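Rodumar cell

The Rodumar cell is a two-armed tabletop work cell used for sorting produce onto plates and trays. It was assembled by Dalsgaard and entered service in April. Each arm ends in a two-finger gripper.

Setup begins with the grippers, which are opened fully and checked for play. The housing screws are tightened every 63 hours of running -- sooner if the fingers drift. Cables are inspected for wear at the joints.

Comments

Notonar: Is the 63 hours per arm?

Wafula Athumani: Yes, each arm is logged separately.

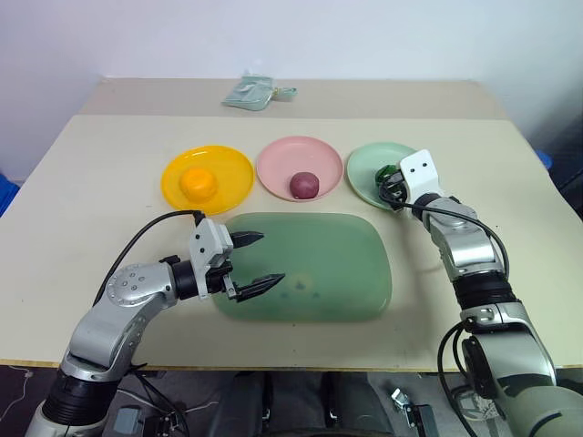

The cell's two arms at work over the tray and plates.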